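Keldale Fruit Prices
Data card and read-me, second release

What it is

A table of retail fruit prices copied by hand from shop shelves and market stalls in the Keldale area. It was put together by Armindo Cordeiro, with a fair amount of arguing from Severino Ortuño, who wrote most of the warnings in this file and stands by them. The card was last revised August 27, 2019.

Before you download it, ask whether you need it. People have used the first release to claim that fruit in Keldale is getting dearer. It can't carry that claim. Prices were noted on days that suited the person noting them, and the winter stretch is thin.

Files

prices.csv – one row per fruit, per shop, per visit
shops.csv – short codes for the 14 shops and stalls
names.csv – shelf names matched to the names we settled on
notes.txt – remarks copied as written, spelling mistakes included

Columns in prices.csv

visit: a running number, restarted for each shop
shop: code, see shops.csv
shelf_name: what the sign said
fruit: our name for it, one of 49
price: as shown on the sign, tax included
unit: kg, piece, tray or bag
offer: y if the sign called it an offer, otherwise blank

The offer column deserves suspicion. One shop in the Rivas arcade had its grapes marked as an offer on every visit we made. We kept the y because the sign said so. Whether anybody saved any money is another matter.

How prices were collected

On paper, then typed in. Cordeiro did the market stalls and Ortuño did the shops. We looked at the Wevix price feed as a shortcut and dropped it after checking it against the shelves for one afternoon. The feed may be fine for canned goods. For fresh fruit it gave prices for things that weren't on sale in the shop we were standing in.

Cleaning was done in Brultik, version 2. It guesses column types and will read a price like 1.10 as a date if you let it. Turn that off before you import anything. We found 9 rows damaged this way in the first release and there may be others.

Units

This is the weak part. A price per piece and a price per kilo can't be compared without a weight, and we did not weigh anything. Several people have asked for a converted column using typical weights from a table. We have said no so far. A peach from a stall in August and a peach from a shop in February are both one piece, and a standard weight would make them look like the same purchase.

Trays are worse. The sign seldom says how much is in one. If your question is about berries, this is probably the wrong data.

Names

Shelf names are loose. "White grapes" and "green grapes" are merged under grape, green. Red and black grapes are kept apart, though we doubt the shops were careful about the difference. Small exotic fruit turned up under several spellings, all listed in names.csv. Where we could not tell what a sign meant, the fruit field says unclear. Please don't fill those in by guessing and send them back to us as corrections.

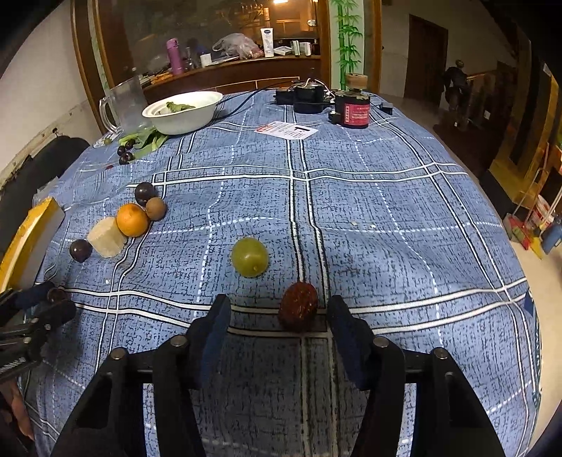
Fig. 1. A large pale green grape and a dark red, rough-skinned fruit on a plaid cloth.

Known problems

Closing-time markdowns are missing, as most visits were in the morning.
Shop 6 changed its signs partway through and stopped showing a price per kilo.
Organic fruit is mixed in with the rest unless the shelf name says otherwise.
Duplicate visits have been removed twice, by two different methods. We don't fully trust either.

Use and credit

Free to use, including for paid work. Credit it as Keldale Fruit Prices, second release, and name the release, as the two don't match row for row. Corrections are welcome if they come with a shop code and a visit number. General remarks that a price "looks high" will be read – and left alone.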